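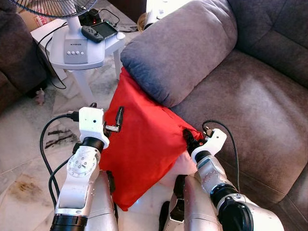
January 11, 2022
Pillow and bag task, sofa station. Notes on the right arm fault

Writing this the same evening, before I forget the order of things. Kamlesh Pathak was with me for the second half and he has read it once.

Task as usual: red cloth bag, pink pillow, the robot stands in front of the sofa and has to bring the bag over the pillow with both grippers, one at each side. Software is the Zundale build from before the holidays, no changes from me. Arms were homed in the morning without warnings.

The fault came at run 40. Left gripper was holding its side, right gripper closed on the corner, where the black tuft is. On the lift command the right arm went up a little, stopped, and then pulled outward hard, against the left arm. The cloth became tight between the two. I expected the force limit to open the grippers. It did not open anything. I pressed the stop button and both arms held in place, with the bag still under tension. I had to release the left gripper by hand from the service menu.

No person was inside the taped line. Bag has no tear that I can find, only one seam on the short side looks stretched, and I am not sure it was not like this before.

What the log says:
Right wrist force reading was flat for the whole pull. Not noisy, not zero, just the same value again and again, the last one from before the lift. So the limit was comparing with an old number and was of course happy with it. The message counter also did not move for 96 samples. Left wrist reading is good and it shows the pull very clearly, peak 115 N, and our limit is 40 less than that. But the limit for the left arm only gives a warning in this mode. I had forgotten this. It was set so in September when we had too many false stops with the heavy blanket, and it was never set back. My mistake, my initials are on the change.

First idea was the cable. The thin black cable from the right gripper goes over to the right in an arc and then down along the arm, and with the elbow low it has not much slack. I moved the arm slowly by hand through the lift path and watched the counter. It dropped two times, both near the top of the path when the wrist turns in. Then I held the cable near the gripper with my fingers and did the same path: no drops. Kamlesh did it again without holding: one drop. So the connector on the gripper side is suspect, or the cable just behind it. I would not say proven.

We changed the cable for the spare from the Hakala box. After this, 2 hours of slow motion with no drops. The old cable is in a bag with a red label in my drawer, please do not put it back to the spares. I want to measure it under bending when the bench is free.

The left cable has a bigger loop on the outside of the arm and I have never seen a drop there. I will route the right one in the same way, but there is the question if it can catch the sofa back when the arm reaches far. Must try with the arm unpowered first.

Second problem, and for me this is the more serious one: why does a dead sensor look like a healthy sensor? The driver from Rarnport keeps the last value if a new one does not come. There is a stale flag in the message, it was set correctly, and our code does not read it. Kamlesh found this in ten minutes, it was only necessary to look. He wrote a check that stops both arms if the flag is set. We tested it by pulling the connector out with the arms moving slowly and nothing in the grippers. Arms stopped every time. Not tested yet with cloth in both grippers, and this is the case that matters.

Third: stop under tension. The stop button holds the position, this is by design, so that things are not dropped. With a cloth between two arms I don't like it. If it was a sleeve with somebody's hand in it, I would want it to let go. Kamlesh does not agree, he says releasing is worse with the heavy objects, and he has a point. We wrote to Stasoten to ask if the hold can be made softer after a stop, no answer until now.

State of the station tonight:
Left limit is back to stop, not warning.
Stale check is on this machine only, not merged.
Right arm tagged, slow speed only.
Runs from 31 to 40 marked as bad in the sheet, because I don't know when the drops began. Have to go through the older logs and look at the counter there also.

To do: cable routing, the test with cloth, ask who else has the warning mode switched on.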